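June, finishing bench, 8:40 am

Carrying on with the oil trial for the Halim job. Twelve test boards on the rack now, all spotted gum from the same pack, sanded to 120 and wiped down with a damp rag to raise the grain, then a light pass with a worn 150 disc. Six have the Varkeck oil and six have the old tung and citrus mix we've used for years. Odd numbers are Varkeck. I've written the numbers on the back in pencil after losing the masking tape labels last time.

Second coat went on at 7:15. Varkeck boards took it evenly. The tung boards still have dry patches near the ends, worst on 4 and 10. Wiped off the excess after 20 minutes and stood them on edge with a gap between each.

Weighed board 3 before and after the first coat: 715 g bare, don't have a good number for after as the scale was still set to ounces from somebody else's job. Will weigh it again once this coat has cured. 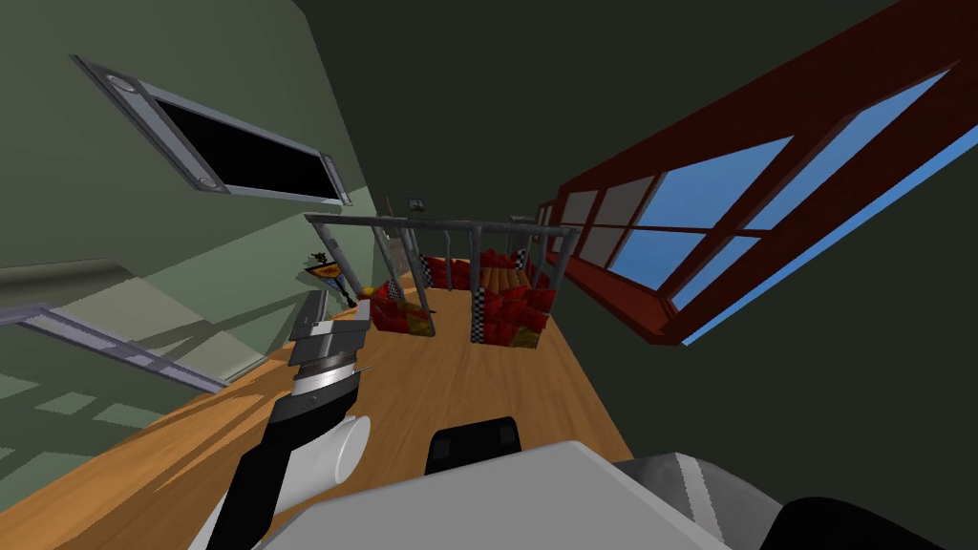
Long wooden counter with the snack rack near the middle.

Colour is the main thing the client will argue about. Both oils warm the timber up a fair bit. The Varkeck goes slightly more orange at two coats and I suspect it will keep going. I put an offcut of board 1 in the window with half of it under foil and will look at it again at the end of the month.

Ring test: cold mug, hot mug, half a lemon, soy sauce, each left for an hour on boards 5 and 6 (first coat only). Soy left nothing on either. Lemon dulled board 6, the tung one, and you can feel it with a fingernail. Hot mug left a pale ring on both. Board 5's had gone by smoko. Board 6's hasn't.

Also tried the grey pads from Fillus for buffing. They clog quickly. 400 paper used wet with a bit of the oil gave a better surface, though it's slow and hard on the hands. Would not want to do a whole floor that way. 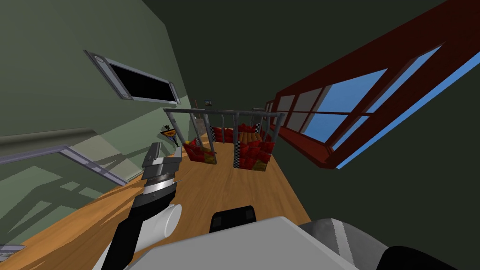 Laiba Warraich reckons two coats won't be enough for a floor whatever the label claims, and that the third should go on thin within a day of the second or it won't bond properly. She'd also drop the damp wipe altogether and start with a coarser sand. Fair enough. I'll do boards 7 and 8 her way and leave the rest alone so there's still something to compare.

Coverage so far for the Varkeck is 136 mL over the six boards, first coat only. The second used a lot less but I was pouring straight from the tin and didn't measure it. Use the syringe next time. 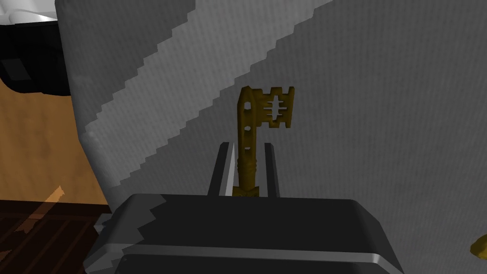
The tung mix needs stirring every few minutes or the solids settle, and I think that explains the patches on 4 and 10, both done from the bottom of the jar. Will make up a fresh batch before the third coat.

Rags are in the water bucket outside, lid on. Please don't put them in the bin.

To do:
Third coat on 7 and 8 tomorrow, early.
Ask Bayu Setiawan if Govness still stocks the wide lambswool applicators.
Reweigh board 3, in grams.
More 120 discs, down to the last four.

2:30 pm. Boards 9 and 11 dry to touch. 10 still tacky along one edge – moved it closer to the fan.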